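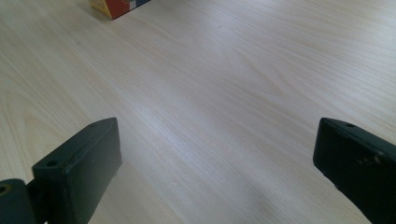 Pale timber tables and cleaning. Had three emails on this since April so putting it all in one spot. The trick is light, not elbow grease. Get a window or lamp throwing light low across the top and you'll see every smear you missed. A blond top with a soft grain like mine hides grease beautifully, and where the shine goes whitish in the middle you can't tell glare from residue. Move your head, look again. And clear the lot off first. I'm as bad as anyone, there's a bright little box still parked up the far end — red, yellow, bit of blue — and boxes shed cardboard dust and their ink can come off on a damp top.

What I do, most nights:

Dry cloth first, always. Crumbs pushed round with a wet one just turn to paste.

Then warm water, 600 ml, tiny squirt of dish soap. Wring the cloth right out. Wipe with the grain, never in circles. Mine runs on the diagonal, so I stand at the corner and go that way.

Second cloth, plain water. Third cloth, dry. Yes three cloths. Old tea towels are fine.

Last look from the side, down low. One dark speck on a pale top and it's all you see, so get it with a damp fingertip, dont drag the cloth back out.

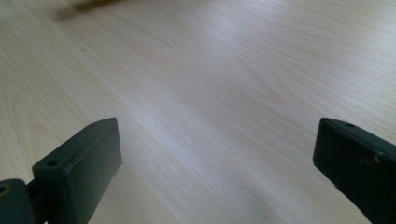 Rings and sticky bits

Mug rings — leave 22 minutes under a barely damp cloth, then wipe. Label glue, a dab of cooking oil, then soap. Donnie Urquhart from Drusstead swears by toothpaste. I wouldnt, too gritty, takes the colour off.

Vinegar? Skip it on anything oiled or waxed.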